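Notebook, Trerville lab, sink cell
August, started 8:40

Picked up where I left off on the sink cell. Short version for anyone skimming: wrist bolts re-torqued on both arms, wrist cameras re-seated, thumb zero redone on the right hand, and the right forearm cable still isn't how I want it. Long version follows, mostly so I remember what I did when it drifts again.

The complaint was that the right thumb was landing low on plates. Not every time, and never when I was watching of course. Iveta Ševčík saw it on the late runs and left me a note that said "thumb low again, plate slid" and nothing else, so thanks Iveta, very poetic. I pulled the hand counter first thing and it read 2,700 closes since the last zero. That's way past where we said we'd redo it. I thought the Brirness scheduler was going to nag us about this kind of thing, but the reminder had been set against the old hand, the one that's in the drawer now. I moved it over. It should fire at the right count from here on.

What I did, in order

Arms to park, power off at the base, then hands checked cold. Each finger moved by hand through its range. The left one felt fine all the way through. The right thumb had a tiny click near full open that I could feel more than hear. I took the back panel off and found one screw that had backed out a bit (a dab of the blue stuff and back in). Click gone, at least by feel.

Then the wrist bolts. Two on the right turned before the wrench clicked, none on the left. I marked all of them with paint pen so next time it's a ten-second look instead of getting the wrench out.

Powered up, ran the Ostley zero routine on both hands. Left passed first try. Right failed twice with code 288, which is the one the manual calls "reference out of window" and then says to contact support. Don't contact support! Back the thumb off by hand until it's clear of its stop and run it again. Third try passed. I've now written this in three different places, so maybe it'll stick.

Wrist cameras were next. I took them out, wiped the lenses, and seated them again until they wouldn't rock. I'd been blaming the software for the small offset between the camera and the fingers, but the right one had play in it that I could feel with a thumbnail. Sorry, software.

After that I wanted slow moves at the sink with normal stuff, at half speed, with my hand near the stop. The rack gets shifted from one bowl to the other between sets so the reach isn't always the same. I kept to the cup and the pink plate, because those are the two things everyone complains about. 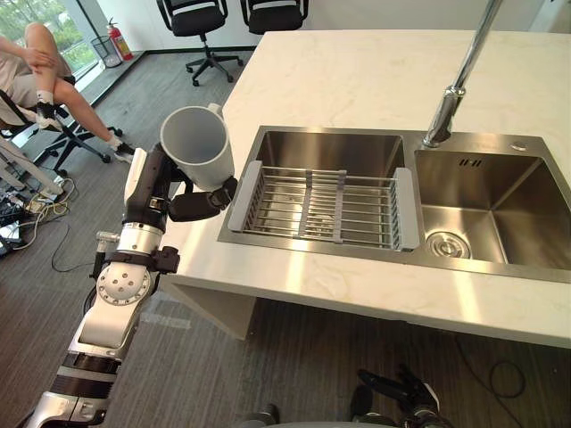
Cup first, then the plate side, then a look from the wrist camera.

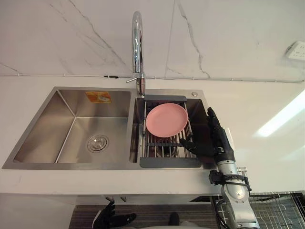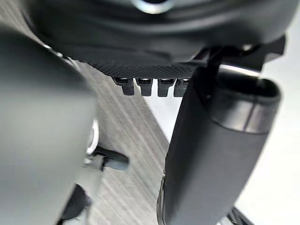
Still open

The right forearm cable. There's a loop by the clamp bracket below the wrist and I don't love how much slack it has. When the arm reaches to the back of the sink I worry about it catching on the counter edge. I tried a shorter run and then it pulled at full wrist roll, so I put it back. Probably needs one more tie point on the inside of the forearm. I'll draw something up, but I'm not drilling anything before I've asked.

Plate approach. I think the thumb height is better. I ran 3 sets and didn't see it go low, but it behaved last time I stood there too, so I'm not calling it fixed. Iveta, if you're on it tonight, please write down which bowl the rack was over when it happens. I have a hunch it's worse on one side and I can't tell from the logs.

Speed is back at 100 percent in the config as of 11:15. I left it at half for a while and forgot, and then spent a silly amount of time wondering why the cell was so slow. If you see it crawling, check that before you check anything else.

Spare parts: we're down to our last set of fingertip pads. The Tan order has the wrong size on it, I looked. Somebody please cancel it before it ships, or tell me who can.

Floor cables: I didn't touch the routing. Watch your feet when you roll a chair around there, and please don't unplug anything from the strip to charge a laptop.

Next time

Check the paint marks on the wrist bolts before the first run. Rerun the zero on the right hand only and write the number down even if it passes. Bring the small hex set back from the bench drawer, I borrowed it and it's in my coat.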